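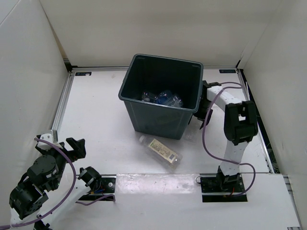
gantrymoss wrote:
Before you record anything else, watch ten of your episodes back to back at double speed. I'd bet you do the task three or four different ways and don't notice while you're driving.

Likport_bench wrote:
Fair, I should have put the details in with the picture. Two arms, three white walls, one bin. The task is to pick a bottle off the floor of the cell and drop it in the bin. I drive with a pair of leader arms from the other side of the bench. I have 100 demos with the right arm and the policy trained on them is poor. It gets over to the bottle, closes a little early, and then carries nothing to the bin with great confidence. Sometimes it stops next to the bin wall and sits there.

Started this in December with a foam block and that worked fine at 100. Bottles are the problem.

Posted March 14, 2025

tallowpin wrote:
100 is just low for clear plastic. We did a similar bin task at Ezeani and it didn't turn the corner until 400. Same arm, same operator, no tricks. I'd record more before changing anything.

gantrymoss wrote:
Disagree. If the 100 are inconsistent then 400 will be inconsistent too and he'll have lost a week. Where do you grab it, OP? Neck, middle, wherever?

Likport_bench wrote:
Wherever. Mostly the label because I can see it. If the bottle is lying at a bad angle I go for the cap end.

gantrymoss wrote:
There's your first problem. Pick one. I'd say the middle, across the label, jaws square to the long axis of the bottle. The label is the one part the camera can see well on a clear bottle. Do it the same way every time even when the cap end looks easier.

rook_and_pawl wrote:
The middle is where the bottle is widest, though. Check your jaw opening before you commit to that. On my gripper a half liter bottle only just fits and if I come in a few degrees off I push it across the floor. I went with just below the neck and stopped having that trouble. The cost is that it swings when you lift, so you have to wait a beat before crossing the bin.

gantrymoss wrote:
Waiting is the thing that kills you. Policies learn the wait. He already says it stops next to the bin.

rook_and_pawl wrote:
A short wait in the same place every time has never hurt me. A long wait in a random place because the operator is thinking, sure.

Likport_bench wrote:
The second kind is me. I stop beside the bin to judge the height of the rim. From where I sit the arm hides it.

sedgewire wrote:
Then move your chair, or drive from the camera view. I switched to driving only from the monitor and my demos got slower for two days and then better than before. If you can't tell where the rim is from the camera image, the policy can't either.

tallowpin wrote:
I tried monitor only and hated it. No depth. I ended up looking at the real thing for the approach and the screen for the drop. But I agree on the principle.

Another question. Are you emptying the bin between episodes? That changes what the camera sees more than people think.

Likport_bench wrote:
No, I let it fill up and dump it when it gets high. I figured variety was good.

tallowpin wrote:
Variety is good if it's spread out. If your empty bin episodes are all from the first morning when you were still clumsy, then empty bin and clumsy go together in the data. Shuffle it. Start some sessions with a few already in there and some with none.

gantrymoss wrote:
On this I agree with tallowpin. Same with which way the cap points. Write the start positions on a card and go down the card.

halfnut_77 wrote:
What's the left arm doing during all this? If it's in view and you park it in a different pose each session, that's one more thing changing for no reason. I had a set from Ballorness, 751 episodes, where the idle arm drooped a bit more every day. Trained fine, then did odd things whenever somebody re-homed it.

Likport_bench wrote:
It stays folded but I don't park it to a fixed pose. I'll add that. Should I be recording its joints at all if it isn't used?

halfnut_77 wrote:
I would leave them out for now if your setup lets you. Put them back when you do handoffs.

sedgewire wrote:
I'd keep them. Dropping them later is easy and getting them back isn't.

Likport_bench wrote:
OK. Plan for the week: grab across the label, start positions from a card, left arm parked to saved joint values, bin level mixed. I watched ten back like gantrymoss said and threw out 4 where I bumped the bin and kept going.

rook_and_pawl wrote:
Keep those 4 in a separate folder. I've found that a demo with a bump and a clean recovery is worth having — the policy has to see how to get out of it somewhere.

gantrymoss wrote:
Only if the recovery is clean. Most of mine weren't.

Likport_bench wrote:
Two of them are decent. I'll put those back in and leave the others out. Recording again Monday at the Cledville bench, the light is steadier there.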